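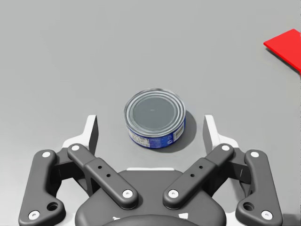
How many demos do you need before a robot arm will pick something up by itself?
For one object on one table, 70 good ones is a decent start, and plan on more once you begin moving the object around.

Teleop vs moving the arm by hand - which one for a beginner?

Posted in Robots & Automation by goltance_dad

Hi all, trying to teach a two-finger gripper to pick up a short can. Got the Plorari sim going on my home computer and I drive the arm with a cheap game controller. Trouble is my demos are awful. I overshoot, back up, wiggle, close on nothing, try again. Have 335 saved so far and the trained policy does exactly the same wiggle, then stops short of the can and just sits there.

A mate at the Goltance makerspace reckons I should forget the controller and push the real arm through the motion by hand. We do have one I can use there after 6 pm. But then the sim stuff is wasted?? Also not sure if I should bin the bad demos or keep them all. Training takes most of the night so I don't want to guess.

Camera is on the wrist looking out past the fingers, if that matters. Thanks in advance

paulik_bench

Bin the bad ones. Not all of them, but any where you stopped and sat there thinking. The policy copies the pause too. I had the same thing with a Pramunen arm, it would get near the part and freeze, because I froze there in nearly every demo while I lined it up.

What I'd do, in order:

1. Slow the controller right down. Halve the speed, then see if you can drive to the can in one smooth go. Practise with recording off till it's boring.

2. Start each demo from a slightly differnt spot. A bit left, a bit right, higher, lower. Keep the can in the wrist view at the start for the first batch, add the harder starts later.

3. Open the gripper all the way before you move in. Don't fiddle with it on the approach. One close, at the end, and hold a moment before you lift. 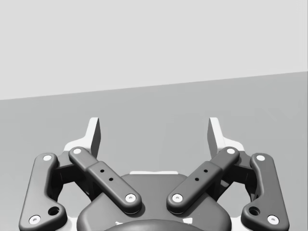
4. Trim the dead time. Cut whatever's sitting at the start before you touch the stick, and the bit after the lift where you're reaching for the stop button.

5. Retrain on only the clean ones and test from starts you didn't record. Write down where it misses. If it's always short on the same side, record more from that side.

On hand guiding - it's nice, you feel the contact and the paths come out smoother. But your arm and hand can end up in the camera's view, and the policy never sees a hand when it runs on its own. With a wrist cam you might get away with it if you hold the arm further back. Check the footage before you do a whole evening of it.

Sim demos aren't wasted, keep them for pretraining. Colours and lighting won't match the real bench so don't expect much straight out of the box.

wirenut_70

just get more data. I did 2000 and it worked fine, didn't trim anything

plorari_user_west

Have to disagree with the post above, more of the same wiggle gets you a more confident wiggle. I went to 1590 demos before I looked at any of them properly - big waste of a winter. Threw out more than half and it got better.

One more thing to check, is your gripper command saved as open/closed or as a width? Mine was saving width and the policy would half close on the way in and knock the can over. Switched to open/closed and that went away. It's in the recorder settings in Plorari, under actions I think? Might of moved in the new version.

Also save the controller speed with each demo. I mixed slow and fast ones and spent ages working out wich were which.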